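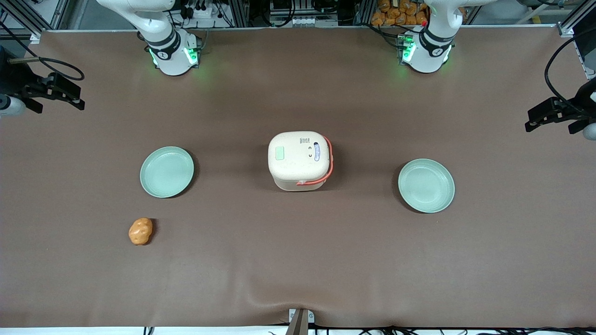 Arbeitsplatz Reiskocher-Aufgabe, Kocher in der Mitte, Teller links und rechts, Kartoffel vorne. Beide Greifer leer.

Juli, 9:40 Uhr

So, neuer Abschnitt im Heft, weil die alte Aufgabe (Tassen umstellen) jetzt wirklich durch ist und ich die Seiten nicht mischen will. Ab heute sammeln wir für Vivgate die Kocher-Episoden. Ziel sind 3000 Stück bis das Modell von Erkivier zum ersten Mal damit trainiert wird, und ja, ich weiß, wie das klingt, aber bei den Tassen haben wir es auch geschafft!

Ablauf, wie ich ihn heute Morgen teleoperiert habe: linker Arm drückt den Deckel auf, rechter Arm nimmt die Kartoffel, legt sie in den Kocher, linker Arm macht zu. Danach beide Arme zurück auf Ausgangsstellung. Die Teller sind in dieser Variante nur Ablenkung. In Variante 2 soll die Kartoffel auf einen der beiden Teller, welcher, steht dann im Textbefehl. Bitte beim Benennen aufpassen: „rechter Arm“ ist immer der rechte Arm vom Roboter aus, im Kamerabild also der auf der linken Seite. Ich habe das heute selbst zweimal falsch eingetragen und musste die Labels von Hand korrigieren (grrr).

10:30 Uhr

Die ersten 10 Episoden sind drin. Bei 8 davon bin ich zufrieden, 2 fliegen raus. Einmal ist mir die Kartoffel beim Anheben weggerollt, und ich habe ihr so lange hinterhergefischt, dass die Episode fast doppelt so lang geworden ist. Das andere Mal hing der Tragegriff vom Kocher halb hoch und ich bin mit dem Greifer darunter geraten. Also vor jedem Start: Griff ganz runterklappen, bis er am Gehäuse anliegt! Steht jetzt auch auf dem Zettel am Bedienplatz.

Wobei ich beim Wegrollen noch überlege, ob wir solche Episoden nicht doch behalten. Wenn das Modell nie sieht, wie man sich von einem Fehlgriff erholt, steht es später ratlos da, sobald die Kartoffel einen Zentimeter weiter liegt als gedacht. Vorschlag: eigener Ordner „Korrektur“, getrennt vom Rest, und wir entscheiden vor dem Training, wie viel davon reinkommt. Meinungen dazu gern direkt hier drunterschreiben.

Mittags

Startpositionen: Der Kocher bleibt vorerst ungefähr mittig, nur leicht drehen, mal nach links, mal nach rechts. Die Teller dürfen wandern, auch mal dichter an den Kocher oder beide auf eine Seite. Die Kartoffel bitte wirklich überall hinlegen, wo der rechte Arm noch gut hinkommt. Bei den Tassen hatten wir am Ende eine Lieblingsecke, die man in den Daten sofort gesehen hat, und das Modell hat dann brav in diese Ecke gegriffen, egal wo die Tasse stand. Das möchte ich nicht noch mal erleben.

Die Tischdecke wirft vorne in der Mitte eine flache Falte. Hab kurz überlegt, sie neu zu spannen, lasse sie aber so, ein bisschen Unterschied im Untergrund schadet nicht. Wer sie später glattzieht, schreibt das bitte mit Uhrzeit ins Heft.

15:15 Uhr

Pisharody (unser Aufnahmeskript, falls das hier jemand Neues liest) hat nach der Pause die Handgelenkkamera links nicht gefunden. Neustart vom Skript hat nichts gebracht, Kabel einmal ab und wieder dran schon. Zugentlastung am linken Arm noch mal anschauen, die Schlaufe geht beim Drehen nach außen ziemlich auf Spannung.

Deckel öffnen klappt inzwischen flüssig, wenn ich von der Seite komme und den Greifer fast geschlossen halte. Von oben rutsche ich gern ab. Trotzdem ein paar Episoden von oben mit aufnehmen, solange der Deckel dabei sauber aufgeht.

Offen für morgen:
Textbefehle für Variante 2 festlegen, „linker Teller“ aus Sicht von wem??
Bei Namader nach einer zweiten Kartoffel fragen, gern in anderer Form
Labels von heute Vormittag gegenlesen
Ordner „Korrektur“ anlegen, falls niemand widerspricht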